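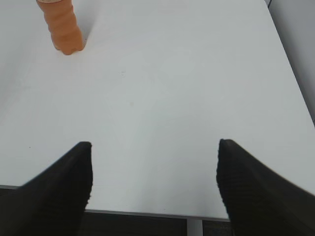 One reader of the previous release asked why the collection keeps to so few kinds of container, and whether a bottle with ribs along its body deserves a class of its own when it could simply be filed under "bottle, plastic, small". The question has been raised more than once, and the answer is given under Classes below.

Surnton Small Bottles

Data card and README, second release

Summary

Surnton Small Bottles is a collection of 3000 pictures of small household bottles on tabletops, with a written record for each picture. It is intended for people who work on the sorting, shelving and counting of packaged goods, and for those who study how the shape of a container affects the way it is recognised. The collection is prepared by the Surnton packaging group and is distributed through the Phetsri store.

The records cover 200 different bottles. Bottles were chosen for their outlines and surface shapes. Contents were not a reason for choosing or refusing a bottle, and the records do not say what a bottle holds unless this can be read from its label in the picture.

Contents of the package

README (this document)
Pictures, arranged in 20 folders by class
Records, one text file for each picture
Class list, with a short definition of each class
Label notes, one file for the whole collection
List of corrections made after the first release

Folder names are in lower case and contain no spaces. A picture and its record share the same name and differ only in their ending. Users who rename one should rename the other, as no further index is supplied.

What a record contains

Each record is a short file of plain text. The fields appear in a fixed order and a field is never left out. Where there is nothing to enter, the field contains a single dash.

class: the name of the class, as given in the class list
body: smooth, ribbed, panelled or mixed
colour: the main colour of the body
cap: the colour of the cap, or "not seen"
position: upright, lying or leaning
label: present, absent or not seen
print: the text of the label, or "not legible"
surface: the colour of the surface under the bottle
complete: yes or no
remark: free text, in English

The field "complete" refers to the bottle only. It is set to "no" when any portion of the bottle lies outside the picture or is hidden behind something else. The first release used this field more loosely, and a number of records have been changed for that reason. These are named in the list of corrections.

Colour words are taken from a short agreed list. Orange, amber and brown are kept apart. A body that lets light through is entered under its main colour, with the word "translucent" in the remark. The group considered a separate field for this and decided against it, as the entries made in a trial did not agree well enough with one another.

Classes

The 20 classes are based on shape. A class is opened only when at least two different bottles belong to it and when the definition can be applied without reference to the label.

Ribbed bottles form a separate class for the following reasons. The ridges change the outline of the bottle, so that an edge which would be straight becomes wavy. They produce a pattern of lighter and darker bands along the body that remains in view when the cap and label do not. In addition, a ribbed body seen from one end, or in part, can be taken for a tube, a hose fitting or a stack of rings. In the first release these bottles were placed with the smooth ones, and users reported that the mixed class was difficult to work with. The two have now been divided.

A bottle is treated as ribbed when the ridges run round the body and cover more than half its height. Grooves at the neck alone do not count. Ridges that run lengthwise are entered as "panelled".

The name of the ribbed class in the class list is "rib-small". The older name, "bottle-r", has been withdrawn and does not appear in any record of this release.

Surfaces

Most of the tables are white or pale. A pale surface was preferred for coloured bottles because it allows the shadow beside the base to be seen, and the shadow is often of use in judging where a bottle touches the table. White surfaces are not corrected. A grey or blue cast has been left as it is, as have small specks, scuffs and marks. Users who require an even background should prepare their own copies.

Users have asked whether specks on the surface should be recorded as objects. They should not. The records deal with bottles, and a mark on the table is mentioned in the remark only when it lies against the edge of a bottle and could be mistaken for a piece of it.

Position

A bottle is "upright" when it rests on its base, and "lying" when its long side is level. All other cases are "leaning". The entry describes the bottle at the moment of the picture and makes no claim as to how it came to be so. A held bottle is given the position it would be judged to have by its long side, and the word "held" is added to the remark.

The direction in which the cap points is given in the remark for lying bottles, using the words left, right, towards and away. These are stated from the viewer's side.
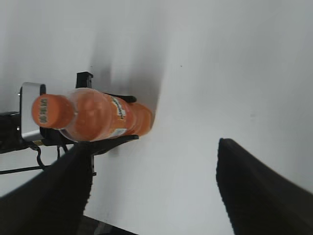
Class rib-small. Orange ribbed bottle, lying, held; cap to the left. Label present; print not legible.

Labels and print

Labels were the most frequent cause of disagreement between those making the records, and the rules have been made stricter in this release.

Print is copied only where every character can be read. If one character is in doubt, the whole entry is "not legible". This holds even where the brand is well known and the missing letters could be supplied without difficulty. Text known from another picture of the same bottle may not be carried over.

Small stickers, price tickets and strips are all counted as labels. When a bottle bears more than one, this is stated in the remark. Print on the cap is treated in the same way as print on the body, with the word "cap" placed before it. Cap print is legible in a small share of records only, as it is usually fine and often turned at an angle.

The label notes file lists the colours of the labels and of their lettering. It was prepared at the request of the Omico reading project, which uses the collection to study print on curved surfaces. Other users may disregard it without loss.

Checking

Each record was made by one person and checked by another. The second person did not see the first entry until their own was complete. Where the two differed, the picture was considered again by both, and if no agreement was reached the field was entered as "not seen" or "not legible", whichever applied.

A further set of 100 records was drawn from all classes and made afresh for this release. The fields "class", "cap" and "surface" gave no trouble. The fields "colour" and "complete" gave the most. Orange bodies lit from behind were at times entered as amber, and the definition of orange in the class list has been extended in consequence.

Known limitations

The collection contains small bottles only. Results obtained with it should not be assumed to hold for jars, tins, pouches or large bottles.

The classes are not equal in size. Smooth round bottles are the most numerous, and ribbed and panelled bottles are fewer. No attempt has been made to correct this by repeating pictures.

Several bottles appear in more than one folder of the first release through an error in naming. This has been put right, but users who combine the two releases will find some pictures twice.

The records are in English only. Labels in other languages are copied as printed and are not translated.

Weights, sizes and volumes are not supplied. The collection should not be used to estimate how full a bottle is.

Suitable uses

The collection may be used for teaching, for the comparison of methods of recognition, and for the planning of shelf and tray layouts. The Salance storage study used the first release to compare the room taken up by ribbed and smooth bottles laid in rows, and its working tables are held with the collection at Phetsri.

It is not suitable for identifying medicines or foods, or for any purpose in which a mistaken reading of a label could cause harm.

Changes since the first release

Ribbed and smooth bottles divided into separate classes
The class name "bottle-r" withdrawn
Definition of "complete" made stricter
Label notes added
Definition of orange extended
Duplicate pictures removed

Corrections and requests

Errors should be reported to the Phetsri store in writing, giving the folder, the name of the record and the field concerned. Reports received before the end of October will be considered for the next list of corrections. The store does not deal with requests on a Sunday.

Requests for new classes should name at least two bottles and include a proposed definition. Requests that rest on brand or contents alone cannot be accepted.

Terms

The pictures and records may be copied and passed on for study, provided that this README accompanies them and the name of the collection is given. Changed records must be marked as changed. Names and marks that appear on labels remain the property of their owners, and their presence in the collection does not imply any connection with the Surnton packaging group.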